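長期滞在の客室で、衣類はどこに置かれるか。本誌は昨年10月から、宿泊施設における衣類の扱いを継続して取り上げてきた。クローゼットの容量やハンガーの本数については各施設とも一定の基準を持ち、開業時の図面にも反映されている。他方、一度袖を通した服、翌日も着るつもりの上着、洗濯に出すかどうか決めかねている部屋着については、客室の設計上も運用上も、明確な場所が与えられてこなかった。今号では、この「途中の衣類」を主題とする。

客室の整備に携わる者であれば、入室の際に最初に目に入るのが寝台の上の衣類であることをよく知っている。白い上掛けの上に黒い服が丸まり、その奥に青緑色の服が緩くたたまれている。チェックアウト後の清掃であれば忘れ物として処理の手順が定まっているが、滞在中の清掃ではそうはいかない。たたむべきか、椅子に移すべきか、触れずに置くべきか。施設によって答えは異なり、同じ施設の中でも担当者によって異なる場合がある。

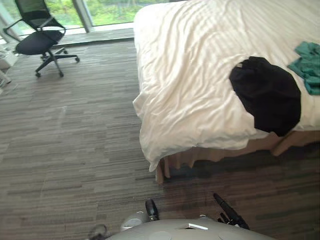 パシータ・カリムリムによれば、客室で迷うのはいつも一枚目だという。最初の一枚をどこへ動かすかが決まれば、残りは自然に同じ場所へ集まる。逆に、最初の一枚を仮に椅子へ掛けてしまうと、二枚目は机へ、三枚目は窓際へと散り、寝具を整え終えたころには、どの服が元々どこにあったのか分からなくなる。

## 寝台という置き場

寝台は眠るための家具であるが、滞在者にとっては部屋の中で最も広い水平面でもある。旅行かばんを開き、着替えを並べ、買い物の包みを広げる。日中の寝台は作業台に近い使われ方をしており、この点を考慮せずに客室の収納を論じることはできない。

カストデールのロヴベルグは、客室数200、長期滞在を主とする宿泊施設である。同館では昨年、滞在者に対し、衣類の置き場所についての書面による調査を実施した。回収された回答は2934件である。設問は簡素なもので、「着用した衣類を、次に着るまで、または洗濯するまで、どこに置くか」という一問に、自由記述欄が添えられた。

回答のうち1453件が、寝台またはその周辺を挙げた。椅子の背、かばんの上、浴室の扉の金具などがこれに続く。クローゼットと答えた者は比較的少なく、自由記述には「洗った服と一緒にしたくない」「しまうと忘れる」といった記載が繰り返し現れた。収納の不足を訴える意見は、同館の予想を下回ったとされる。

この結果から同館が引き出した方針は、収納の増設を見送り、滞在者が置き場所として認識できるものを一点だけ客室に加える、というものであった。選ばれたのは、持ち手の付いた白いかごである。

## かごの仕様をめぐって

かごを一つ置くという決定は容易に見えるが、仕様の確定には相応の時間を要した。検討の経過を記した館内文書には、素材、寸法、色、通気性、積み重ねの可否、床に直接置くか否かといった項目が並ぶ。

素材については、当初、籐編みの製品が有力とされた。客室の印象を損なわないことがその理由であったが、試用の段階で、編み目に糸が掛かるという報告が編み物の多い季節に相次いだ。布張りの箱形製品は汚れの拭き取りに難があり、これも見送られている。最終的に採用された樹脂製のかごは、側面に細かな穴が開いており、内側を水拭きできる。見た目については館内に異論が残ったものの、清掃部門の意見が優先された。

寸法は、上下一組に上着を加えた程度が収まる大きさとされた。大きなかごを求める声もあったが、リュビツァ・オメロヴィッチはこれに反対し、次のように書き残している。

> 大きなかごは、満杯になるまで空けられることがありません。底に入った一枚は、一週間そのままになります。小さなかごであれば、二日目の朝には誰かが中身に気付きます。客室に置くものは、その程度の大きさで足りると考えます。

色については白のみが検討の対象となった。中に残された靴下や肌着が見えやすいこと、寝具の色と揃うことの二点が挙げられている。もっとも、白いかごに白い肌着が残った場合の見落としは依然として生じており、清掃の最後にかごの内側へ手を入れて確認する手順が、後から追記された。

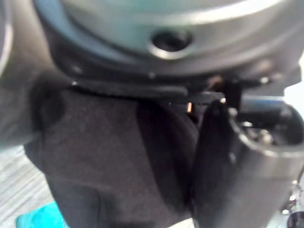 **カストデール、2月28日** ―― ロヴベルグの五階では、午前の整備に合わせて、改訂された手順の確認が行われていた。対象となる部屋の広さは17平方メートル。細い縞が帯状に続く敷物の上に、寝台と小卓、事務用の椅子が置かれ、窓は床から天井まで達する。

手順は、寝台の上の衣類を取り除くところから始まる。改訂前は、まず上掛けの端を整え、その後に衣類を動かしていた。これを逆にした理由は単純で、衣類の下に小物が隠れていることがあるためである。鍵、耳飾り、薬の包装、充電用の線。上掛けを引いた拍子にこれらが床へ落ち、寝台の下に入り込むという事例が、遺失物の記録にたびたび見られた。

衣類は一枚ずつ持ち上げる。二枚をまとめてつかまない。持ち上げた衣類は、寝台の上で一度軽く広げ、ポケットに硬いものがないことを外側から確かめ、かごへ移す。ポケットの中に手を入れることは認められていない。硬いものに触れた場合は、その衣類だけをたたんで小卓に置き、所定の札を添える。

かごへの入れ方にも定めがある。投げ入れず、縁の上まで運び、下へ向けて放す。袖や裾が縁から垂れた場合は内側へ入れる。丈の長い上着は二つに折る。頭巾の付いた服は、頭巾の部分を先に入れると収まりがよい。いずれも特別な技術を要するものではないが、文章にして示されるまで、これらは担当者それぞれの習慣に委ねられていた。

クレシミル・ディミトロフは、この手順書の初稿を書いた際、衣類に関する部分がわずか二行であったと振り返る。寝具の整え方に四頁を費やしながら、その寝具の上に置かれたものについては「適宜移動する」としか記していなかった。「適宜」という語が手順書の中で最も多くの問い合わせを招いた、と同氏は述べている。

## たたむか、たたまないか

滞在中の衣類をたたむことの是非は、業界において長く議論されてきた。丁寧なもてなしとして歓迎する滞在者がいる一方、私物に触れられることを好まない滞在者も少なくない。ロヴベルグの調査でも、自由記述欄に双方の意見が見られた。

現在の手順では、かごに移す衣類は原則としてたたまない。たたまれた衣類は洗濯済みのものと区別がつきにくく、滞在者が誤って引き出しへしまう例があったことによる。かごの中にある服は着用済み、棚の上でたたまれた服は洗濯済み、という区別を全室で統一したことで、問い合わせの件数は落ち着いたという。

例外は編み物と絹である。これらは重みで形が崩れるため、かごの最上部に平らに置く。判断に迷う素材については、無理に分類せず、寝台の足元に広げて残すことが認められている。

洗濯を受託するムイッチの担当部門は、この方針を支持している。同社が各施設に配布する案内には、着用済みの衣類を固く丸めたまま長時間置かないこと、色の濃いものと淡いものを分けて集めることが記載されている。後者については客室内での分別までは求めず、回収後の作業としている。ただし、新しい濃色の衣類と白い寝具が長く接することは避けるよう勧めており、寝台の上の衣類を早い段階で移すという改訂後の順序は、この点でも理にかなう。

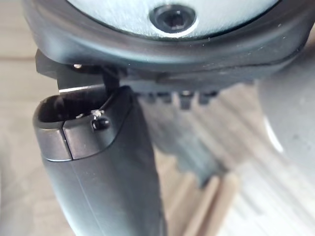

## 床に置かないという選択

かごの置き場所については、試行の途中で変更が加えられた。当初は窓際の敷物の上に直接置いていたが、掃除機をかけるたびに移動が必要となり、戻す位置が日によって変わった。滞在者の側からも、かがむ動作が負担であるとの意見が寄せられている。

これを受けて、木製の低い台が加えられた。台といっても専用の家具として製作されたものを指すのでなく、厨房で果物の搬入に使われていた木箱と同じ寸法のものを、角を落として転用している。高さが加わったことで、立ったまま衣類を入れることができるようになり、かごの位置も定まった。木箱は寝室の家具と色調が近く、白いかごだけを置いた場合に比べて、部屋になじむとの評価を得ている。

置き場所は、寝台から歩いて届き、かつ通路をふさがない位置とされた。部屋ごとに柱や扉の位置が異なるため、図面上で一律に定めることはせず、各階の責任者が実際に歩いて決めた。柱の手前を選んだ階が多いが、浴室の入口に近い位置を選んだ階もある。後者では、湿った手拭いがかごに入れられるという別の問題が生じ、手拭い用の掛け具を浴室内に増やすことで対応した。

ウェリントン・ビテンクールは、かごの位置を部屋の隅に寄せすぎないよう求めている。隅に寄せれば見た目は整うが、使われなくなる。滞在者が服を脱ぐのは寝台の脇であり、そこから三歩を超えると、服は再び寝台の上に戻るというのが同氏の見解である。試行中に隅へ置いた部屋では、かごに入っていたのは案内の紙ばかりであった。 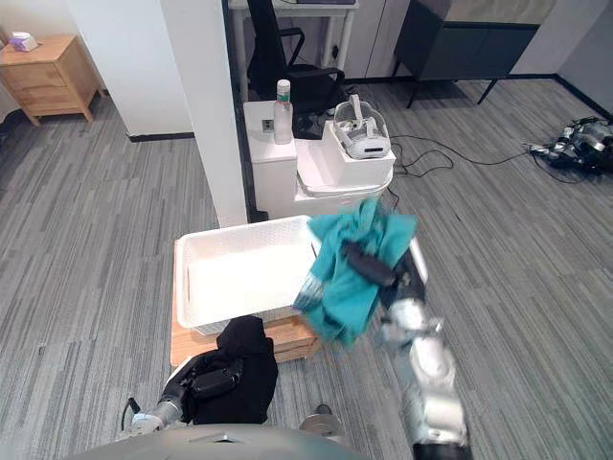 *木箱の上に据えた白いかごと、青緑色の布。*

## 家庭への応用

客室で得られた知見の多くは、住宅の寝室にもそのまま当てはまる。スターントンが先に刊行した住まいの手引きでも、着用途中の衣類のための場所を寝室に一か所設けることが推奨されており、その方法として、浅いかご、壁の掛け具、足元の長椅子の三つが比較されている。

掛け具は上着に適し、肌着には適さない。長椅子は見た目に優れるが、水平面であるため、寝台と同様に物が積み重なりやすい。かごは中身が見えにくいという弱点を持つものの、移動が容易で、そのまま洗濯機の前まで運ぶことができる。持ち手が縁に切り込まれた形の製品は、片手で提げることを想定しておらず、運搬の際は両手で支えるのが望ましい。

家族で寝室を共有する場合には、かごを人数分用意するか、共用とするかが問題となる。共用とした場合、翌日も着るつもりの服が他の者の手で洗濯に回されることがある。編集部に寄せられた読者の便りにも、この種の行き違いに触れたものが複数あった。色の異なるかごを二つ並べる、着用途中のものは縁に掛けておくなど、各家庭の取り決めは多様である。縁に掛ける方法は簡便であるが、掛けたまま数日が過ぎることも多いと聞く。

なお、ロヴベルグでは現在、かごと木箱の設置をほぼ全室で終えており、残る部屋についても敷物の張り替えに合わせて順次行う予定である。寝具の整備に関する手順書は再度の改訂に入っており、次の版では、衣類に関する記述が独立した章となる。枕元に置かれた寝間着の扱いについては意見がまとまらず、当面は各階の判断に任されている。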